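Search the help desk
Search
All tickets | My tickets | Closed

Ticket 2413: Shared calendar shows bookings one hour late after update
Status: Closed
Product: Clutum room booking, connected to Cernetti mail
Opened by: Leokadia Wilczyńska
Site: Jasińska building, second floor
Priority: Normal

Problem as reported

Since the update on Thursday, bookings made in Clutum show up in our mail calendars one hour later than they should. If I book the small meeting room for 9:00, Clutum says 9:00, the door panel says 9:00, and my mail calendar says 10:00. Two people went to the wrong meeting this morning. Bookings made before the update look fine unless someone edits them, and then they move too.

It doesn't happen with every room. The small meeting room and the training room are wrong. The large meeting room is right.

What I already tried: signed out and back in, removed the calendar and added it again, checked the time zone on my laptop. No change.

Support reply 1

Thanks for the details. Please send us:

- the time zone shown in Clutum under Site settings
- the time zone shown for each of the rooms under Room details
- whether the same thing happens in the web version of the mail calendar

Please leave the wrong bookings in place for now. If they are deleted we lose the sync history for them.

Leokadia Wilczyńska

Site settings has the correct time zone. I can't open Room details. The button is gray. The web version has the same problem as the desktop one.

Support reply 2

Room details needs the site manager role. We have added it to your account. Sign out completely and sign in again, then try the button.

Leokadia Wilczyńska

It opens now. Large meeting room: "Use site time zone." Small meeting room and training room: both have a fixed time zone picked from the list, and it is one hour off from ours. I did not set that and I don't know who did. The change log on that page only goes back to the update.

Support reply 3

That matches what we see on our side. Before the update, Clutum ignored the room time zone when it sent bookings to mail and used the site setting every time. The new version reads the room setting first. The wrong value may have been there since the rooms were created.

Please do this for one room only, the small meeting room:

1. Open Room details.
2. Change the time zone to "Use site time zone."
3. Save.
4. Make a test booking for tomorrow at 14:00.
5. Wait for the next sync and compare the times in Clutum and in mail.

Leokadia Wilczyńska

Done. Test booking shows 14:00 in both places. The older bookings in that room are still one hour late in mail.

Support reply 4

Good. The older ones won't correct themselves because Clutum only sends a booking again when it has changed. There is a resend option under Room details, Advanced, "Resend all future bookings." Uncheck "Notify attendees" before you press it, or everyone gets a new invitation for every meeting.

Change the training room in the same way and then run the resend for both.

Leokadia Wilczyńska

Small meeting room resent, all times correct. For the training room I changed the setting and pressed resend and got this:

Error 377: Resend stopped. Item 21 could not be written.

The first 20 bookings in the list are now right. Everything after that is still late.
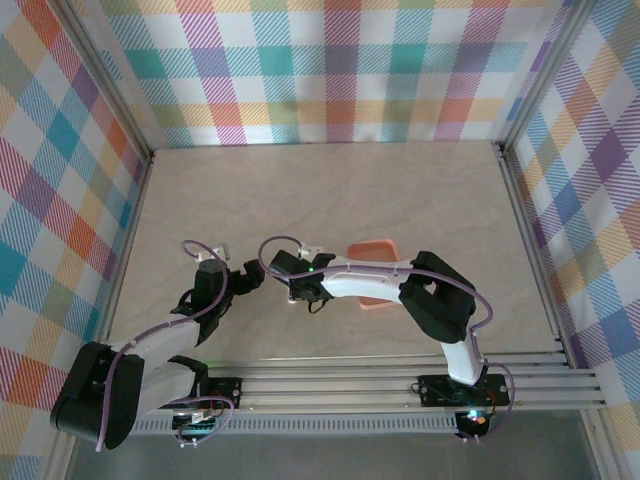
Support reply 5

Error 377 means the mail server refused one item and Clutum stopped there. The usual cause is a repeating booking whose organizer no longer has a mailbox. Can you open item 21 and tell us who the organizer is?

Leokadia Wilczyńska

It's a weekly booking called "Vadar handover." The organizer's account was closed in February. The meeting still takes place, another colleague runs it now.

Support reply 6

Then that is the cause. Open the booking in Clutum, choose "Change organizer," pick the colleague who runs it now, and save. Then run the resend again. It will go through the whole list from the start, but bookings that are already correct are skipped.

Leokadia Wilczyńska

Organizer changed, resend finished with no error. I compared the training room list with my mail calendar and the times match. The door panels never changed. Can I delete the test booking?

Support reply 7

Yes, you can delete it now. The site manager role will stay on your account unless you ask us to remove it.

Leokadia Wilczyńska

Please leave it on. You can close this.

Ticket closed by support.
Resolution: room time zone set to site time zone, organizer replaced on one repeating booking, future bookings resent.

Comments (0) | Shares: 0
Contact the help desk | Back to top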